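Rinis Bench Rules for Robot Arms – three months in

I bought this thing in November and I've been meaning to write it up ever since, so here goes. If you haven't come across it, Rinis is a binder of laminated cards plus a fat paper handbook that's supposed to help small labs and workshops set sensible ground rules for working next to a robot arm. 42 cards, 426 pages in the handbook, and a pad of sign-off sheets that we burned through by Christmas.

First off, I love the cards! Each one covers a single job (changing finger pads, teaching a new pose, resetting dropped items) and says who does what and in what order. They wipe clean, they're big enough to read from a step away, and the wording is plain. "Say it out loud before you reach in" is card 3, and we all say it now, even my coworker Nazar Tymoshchuk, who grumbled about it for the first week and now corrects everybody else.

The handbook is another story. It's well meant, but good grief, it rambles. The part on speed limits sends you to the part on risk assessment, which sends you right back. There's an index, and the index has two entries for "stop button" that go to different pages with slightly different advice. I emailed Purkari, the publisher, and got a friendly answer and a corrected page as a PDF, so points for that. I'd still rather have had it right in print.

Where the set really earned its price for us is tabletop work. We do a lot of picking up dishes, and before Rinis our rules were basically "be careful." The shared table card has you agree on a line for hands while the arm is live, keep cables clear of the arm's reach, and name one person who calls the restart. My favorite bit is the reset rule: you put cups and plates back only after the caller has said "stopped" and someone has answered.

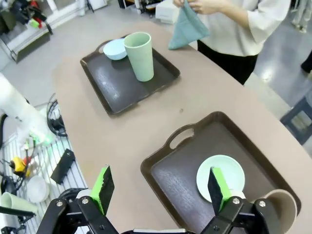
I do wish there was more on cloths and loose sleeves. You get one short paragraph on clothing and it's mostly about lanyards and jewelry, and anyone who works around dishes ends up with a towel in their hands sooner or later. We wrote our own card for it – the set comes with 2 blanks, and I'd have happily paid for ten.

We tried the Cevness poster set before this and it was prettier, but after a week it was wallpaper. Cards you have to pick up and hand to somebody work a lot better for us.

Four stars from me. Buy it for the cards, skim the handbook with a pencil, and get the spare sign-off pads in the same order so you don't pay shipping twice like I did.

Posted February 17, 2018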